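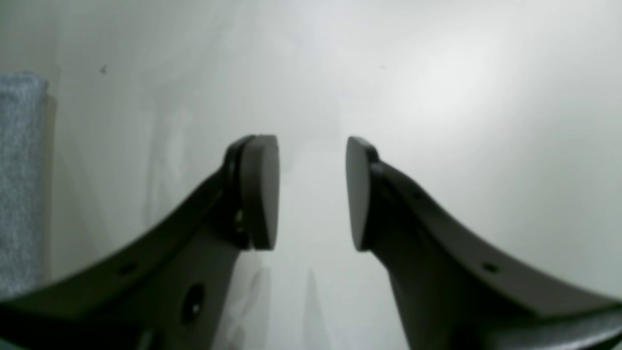 Kovivow - estimación de apertura a partir de la cámara de muñeca

Kovivow calcula la separación entre los dos dedos de una pinza usando solo la imagen de la cámara de muñeca. Sirve como segunda lectura junto al codificador del motor y publica ambas señales con la misma marca de tiempo. Versión del 24/08/2020.

Contenido del repositorio

nodo/ - proceso principal y mensajes
calib/ - herramienta de calibración
datos/ - índice del conjunto Jallholm
pruebas/ - secuencias cortas para integración continua

Instalación

Requiere Python 3.6 o posterior y OpenCV 4. Desde la raíz:

pip install -r requirements.txt
python -m nodo.main --config config/ammann.yaml

El archivo ammann.yaml corresponde a nuestro controlador Ammann. Para otro controlador hay que cambiar el nombre del tópico y el signo de la apertura.

Calibración

Abra la pinza del todo, sin objeto, y apunte la cámara a una superficie clara y lisa. Ejecute calib/capturar.py y después calib/ajustar.py. El segundo guarda una máscara de cada dedo y la posición de las dos almohadillas. Repita el proceso si se desmonta una almohadilla o se mueve la cámara - un giro pequeño del soporte basta para desplazar la máscara.

Datos

Jallholm reúne 193 secuencias, con un máximo de 500 fotogramas cada una. De ellas se extrajeron 2,000 fotogramas para anotación manual: contorno de los dedos y borde interior de cada almohadilla. El resto lleva solo la apertura que da el codificador. La partición se hace por secuencia, nunca por fotograma.

Limitaciones conocidas

Con fondos oscuros el contorno de los dedos se pierde y el nodo devuelve confianza cero. Las sombras entre los dedos pueden tomarse por borde; el filtro añadido en julio lo reduce pero no lo elimina. No se estima fuerza ni deslizamiento. Con objetos que tapan ambas almohadillas se conserva el último valor válido durante cuatro fotogramas.

Pendiente

- Exportar las máscaras al formato del planificador Cleltance
- Quitar la ruta fija en calib/ajustar.py
- Documentar el campo estado_b del mensaje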